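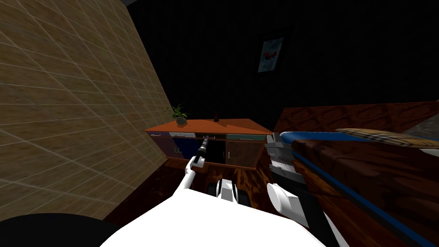 A rendered interior: sideboard, potted plant and a framed picture on a dark wall.

About Ostlow

Ostlow reads home improvement quotes for people who are about to sign one. You send us the estimate, we send back a marked-up copy and a short letter saying what we doubt.

We doubt a lot. "Premium grade" has no fixed meaning that we have ever found. "Allowance" usually means the price isn't settled. A discount that ends tonight tends to come back in April.

Zodwa Chauke started the business after eleven years of writing such quotes for other firms. Güven Dönmez checks the labor hours, and Jinfeng Qian handles tile, flooring and anything with a warranty attached. As of 17 February 2018 we had read 2,197 quotes. In 420 of them the total didn't match the lines above it, and we don't believe all of those were typing errors.

We take no money from contractors or stores. Plenty of companies say so, and you should ask them, and us, who pays the bills. In our case customers do, at a flat fee per quote, the same for a bathroom as for a whole house.

We can't tell you whether a builder will show up on time. Be careful with anyone who claims they can.

Letters go out within 3 working days.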